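3 数据采集:手持夹爪示教 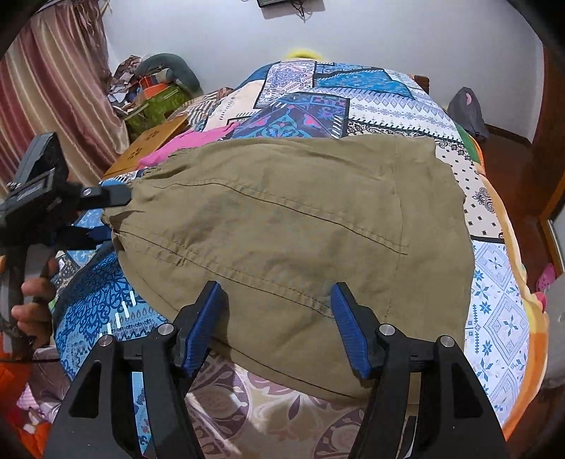 图1 双手持夹爪示教,任务为床面衣物整理。

3.1 为什么不用遥操作

前期在Busbridge平台上试过遥操作,主从臂,操作员坐在旁边看屏幕。问题很多。延时先不说,光是布料这一类任务,操作员隔着屏幕根本判断不了捏住了几层布,经常一提起来带着下面的床单一起走。一条示教要重来好多遍,操作员很累,数据也不好看,到处是停顿和犹豫。拖动示教也试了,单臂还行,双臂时一个人顾不过来,两个人又配合不好,一快一慢,轨迹对不齐。

所以从August起(即8月)全部改为手持夹爪。操作者两手各握一个,直接在真实家庭环境里做任务,相机装在夹爪上,随手一起动。机械臂不到现场。指尖几何与机器人末端保持一致,这样采到的图像里手指的位置、朝向和部署时看到的基本相同,不需要另外做图像域的转换。这一点后面3.4还会讲。

遥操作数据没有扔,留作对照,见第5节。

3.2 硬件

夹爪沿用Pappas的第二版结构,改动不大。黑色指体,三角形镂空减重,关节处用小圆头紧固件。指尖换成蓝色带棱纹的垫片。旧垫片是平的,夹薄棉布容易打滑,一滑就松,操作者会下意识用力捏,开合量信号就全贴在下限上,没有区分度。换了棱纹以后好很多。厚布料(牛仔、毛巾)差别不明显。

垫片会磨损,也会沾绒毛,绒毛多了摩擦就变。规定每做完一户检查一次,脏了就擦,擦不掉就换。刚开始没有这个规定,前面几户的数据里垫片状态是没有纪录的,只能事后看图补标。

相机固定在夹爪上,视野下沿始终能看到两根手指。标定在出门前做,到现场后只做快速校验:闭合、全开、闭合,三次,看指尖像素位置和基准差多少。超了就重新标。现场重标比较麻烦,灯光不好的时候标定板识别不出来,这种情况直接换备用夹爪。

时间同步:左右手各自记录,以开头的一次对碰动作对齐。对碰时两爪都要在画面里。有的操作者碰得太轻,峰值找不到,这部分靠人工对。

3.3 任务与场景

任务分三类:衣物(铺平、对折、翻面、移走)、床品(拉平、掀起一角)、杂物归位。本文只报告衣物类。共300条任务说明,每条就一句话,例如“把裤腿拉直”“把上衣折成一半放到床头”。说明里不规定先用哪只手,也不规定从哪个角抓起。之前规定过,结果操作者为了照着做,动作很僵,遇到规定的那个角正好压在下面时就卡住。放开以后轨迹多样性明显提高,当然训练难度也上去了。

场景在Malivside和Urkcombe两地的住户家里,不清场,不换床单。原有的东西都留着。布面花纹是目前最大的干扰源。像图1这种拼布床罩,一块一块的印花,蓝的、米白的、白底蓝纹的都有,边上还压着橙黄色的边,任务对象却是一件卡其色衣物,本身皱,缝线颜色又深,分割模型常把缝线当成衣物边界。反过来衣物下面还露出粉色的布,和别的织物挨着,哪些该动哪些不该动,单看一帧很难说。实验室里铺纯色桌布采的数据完全没有这类情况,拿去训练的策略到了家里,第一步抓取点就偏。

光照不做控制,只要求避免正对窗户的强逆光。窗帘开或者关由住户定。

3.4 操作规范

操作者上岗前练习半天。要点如下,写得比较碎,是从现场笔记整理过来的。

抓之前先停一下。不用长,让画面稳住。手一直在晃的片段里接触时刻标不准。

贴着布面进,不要从上面戳。两指先落到布上再合拢。机器人腕部的可达角度有限,操作者手腕太灵活,会做出机械臂到不了的姿态,这种片段回放时逆解失败,白采。

另一只手不用的时候也留在附近,不要垂下去。垂下去以后画面里全是地板,位姿跟踪容易丢。

不用手指帮忙。衣服滑下去了就用夹爪再夹,不准松开手柄去捡。看到有裸手碰到对象的,整条作废。

线缆放在手腕外侧,别拖到布上。细线拖过布面会把已经铺好的地方带皱,而且模型会看到一根莫名其妙的黑线在动。

失败不要停录。夹空、夹多层、掉落,都继续做下去直到完成,恢复动作也是有用的数据。只有设备问题才中断。

3.5 清洗与规模

原始记录3681条。先跑自动筛查:位姿跳变、丢帧、左右对不齐、开合量无变化,命中任何一项就转人工。人工看完再决定裁剪还是删除。裁剪只裁头尾,不从中间剪,中间剪过的轨迹速度不连续,训练时会学到瞬移一样的动作。

然后做可达性回放,把夹爪轨迹放到双臂模型里求逆解,碰撞或超限的标出来。标出来的不一定删,如果只有少量帧超限就做平滑,平滑后再过一遍。从两地各取一部分留作测试,住户不与训练集重叠,测试集固定500条,之后不再改动。

标注方面只标三种事件:接触、离开、任务完成。完成的判定主观性比较强,什么叫“铺平”,不同的人看法不一样,皱到什么程度算没铺平也说不清。我们的做法是两人各标一次,不一致的取较晚的时刻。这样偏保守,策略会多做几下多余的抚平动作,第5节的视频里能看到。

3.6 已知问题

手持夹爪没有力反馈记录。操作者自己能感觉到布绷紧了,数据里没有,只能从布的形变间接推。拉平类任务受影响最大,对折还好。

两手互相遮挡。一只夹爪伸到另一只的视野里,有时把抓取点整个挡住。另一侧相机能补一部分,但两边都挡的时候没办法。试过加第三个固定相机,架起来太占地方,住户家床边往往只有一条过道,放弃了。

夹爪相机的画面里会出现操作者的手,部署时则没有。目前训练时对手部区域做随机遮盖,效果在第4节与不遮盖的版本作了比较。遮盖范围取得大了会把另一只夹爪的指体一块盖掉,取小了袖口漏出来,现在用的是折中的值,没有仔细调过。

操作者之间的速度差异也比较大。同一条说明,快的人和慢的人差出好几倍,直接混在一起训练,策略会忽快忽慢。现按任务做时间归一化,归一化之后抓取瞬间的细节有损失,这里还没有更好的办法,先这样用着。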